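3.2 What counted as a sign

I'll be upfront that this part of the study gave me the most trouble. When Mwanahawa Kariuki and I started walking the shopping streets of Prenley and Sturnby, I figured a sign was a sign! Then we hit our first bakery window, with a price card, a birthday banner and somebody's lost-cat notice all overlapping, and we argued on the sidewalk for most of a lunch break.

We ended up going with Massawe's old rule of thumb (Kimutai Massawe taught us both, so blame him): if a person could take it down without touching anything else, it's one item. That gave us 1,244 items across 49 blocks. I still think it's a bit unfair to lettering put up one character at a time, where every letter comes down separately but the word is plainly one thing, so we made an exception and logged each word as a single item. Our coding sheet also has a box for mixed colors within a word, and I got very fond of that box. Figure 2 shows lettering of this kind indoors, on a black curtain.

Figure 2. Separate cutout letters in several colors, with "Fast" as the top row. Under our exception, the word is one item.

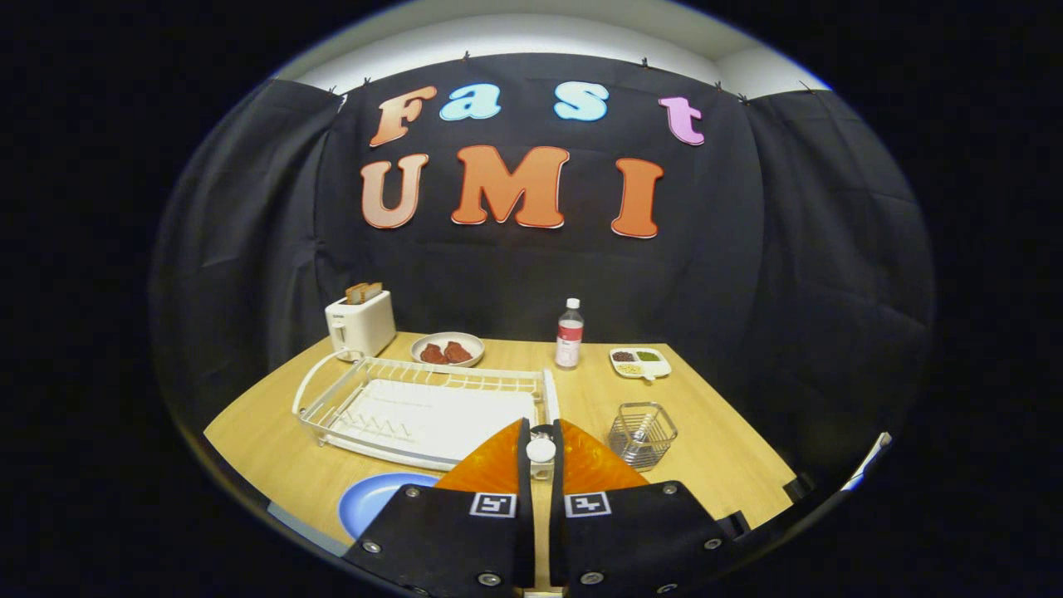
3.3 Handwritten notices

I love these, and I'll try to keep it short. We logged 40 of them, mostly taped to doors.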